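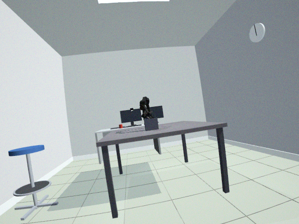 I'd gone to Trenlow to ask about motion planning and spent most of my first hour talking about friction. The planning lead there (she asked me to leave her name out, and her boss was happier that way too) made me a tea and got straight into it.

"Everyone wants to see the arm move," she said. "I want to see it not move. Half my week is the planner saying no, and me working out whether it was right to."

Her team writes the planning software for small arms, and nearly all of it gets tried in simulation first. The tool they use is called Beris, and it's home-grown, which you can tell from the menus! Every night it runs 200 planning problems against the latest code. In the morning she looks at the failures before she looks at her email.

I asked why they bother with a whole room when the arm only cares about its table. Monitors, a mug, a stool, even a clock on the wall?

"Because the camera code cares," she said. "We had a perception model that was lovely against a bare background and hopeless the minute you gave it a desk. So now there's always a desk." They also tilt the virtual camera a little and put grain over everything – real cameras get knocked, and real pictures are noisy.

The planner itself has 2 stages. A quick one finds any path that doesn't hit something, and a slower one smooths it out. The smoothing is where she's had the most grief. Back in July it started shaving corners so closely that the elbow joint went through the edge of the table on a handful of runs. "In the sim, so no harm done, but I went a bit cold." The fix took her 3 days and came to a single line about how often the path gets checked.

A customer in Drutby is waiting on the next version, and I wondered if that made her nervous.

"A bit, yeah. They'll put it somewhere I haven't thought of." She scrolled through the overnight list as we talked – two red rows near the bottom – and clicked on the first one. "Sorry, do you mind? I just want to see what it got stuck on."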